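How to tame a shoe rack

Last updated: November

A shoe rack holds as many shoes as it was built for, plus the ones you kick underneath. Getting it back in order takes less time than finding a matching pair at 7.30 in the morning.

Start by taking everything off. Knock the soles together outside, then wipe each shelf with a damp cloth and let it dry – grit scratches a wooden shelf surprisingly well.

Next, pair up. Odd slippers go to one side for a week, after which you may admit the truth about them.

Give each shelf a job. Slippers do well in the middle, where you can reach them without bending, and trainers and outdoor shoes go lower down. Toes face out. Leave a gap between pairs, or the whole row will shuffle along until something falls off the end.

The Zestik rack in our hall is 50 cm wide and takes three pairs a shelf, four if you are feeling optimistic. The Flarnberg is wider and wobbles.

Put strays back every evening. It is dull and it works. 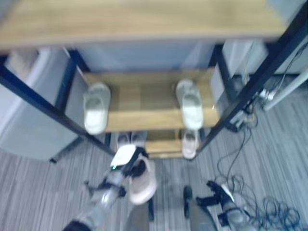
One reader wrote in to say that heels out is better, as you can grab both slippers by the back with one hand, and that toes out is only for shops.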